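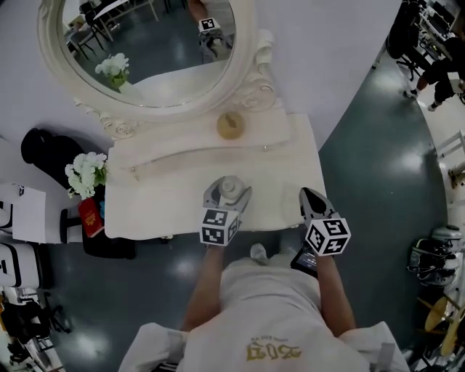

trumetti_fan
Ulises Ccori rät, vor dem zweiten Paar Handgreifer erst mal die Würfel neu zu drucken. Hat er mir gestern geschrieben, ich gebe es nur weiter. Ich würde das auch so machen, kostet fast nichts.

leda_werkstatt
Danke. Zur Frage selbst: Wir müssen bis September sagen, was wir für das nächste Jahr brauchen. Auf der Liste stehen zwei Handgreifer, Ersatzbacken und ein Satz Markerwürfel. Witon will 701 Euro pro Greifer, Pacheco liegt niedriger, liefert aber erst in 6 Wochen. Aufgenommen wird Greifen am Schminktisch: kleine Dosen mit Deckel, beidhändig, im Stehen.

pachecokunde
Bei kleinen Dosen würde ich mehr Geld für Backen einplanen. Wir hatten nach drei Monaten den ersten Satz durch. Der Satz kostet bei Pacheco 172 Euro, Versand extra.

Consuelo Quispe
Sehe ich anders. Unsere Backen halten länger als ein Jahr. Wer ständig auf Glas oder Stein drückt, hat natürlich mehr Verschleiß. Ich würde das Geld in einen dritten Greifer stecken. Fällt einer aus, steht sonst bei beidhändigen Aufnahmen alles.

pachecokunde
Ein dritter Greifer liegt dann elf Monate im Schrank.

Consuelo Quispe
Bei uns lag er bis zu 3 Wochen im Schrank, dann war bei einem das Kabel hin.

leda_werkstatt
Ein dritter sprengt den Rahmen, wenn ich bei Witon kaufe. Bei Pacheco ginge es knapp. Kann man die beiden mischen?

trumetti_fan
Mechanisch ja, aber die Öffnungsweite ist anders. Du musst dann jeden Greifer einzeln kalibrieren und die Aufnahmen getrennt ablegen. Würde ich lassen.

nordlicht_k
Wir mischen seit zwei Jahren und kommen zurecht. Kalibrieren muss man sowieso. Frag bei Witon nach Mengenrabatt, ab drei Stück gibt es den manchmal, steht nicht auf der Seite.

leda_werkstatt
Gut, ich frage bei beiden an, jeweils drei Greifer und ein Satz Backen. Würfel drucken wir selbst. Das Angebot von Witon stelle ich hier rein, sobald es da ist.

Consuelo Quispe
Lass dir die Kabel einzeln auspreisen.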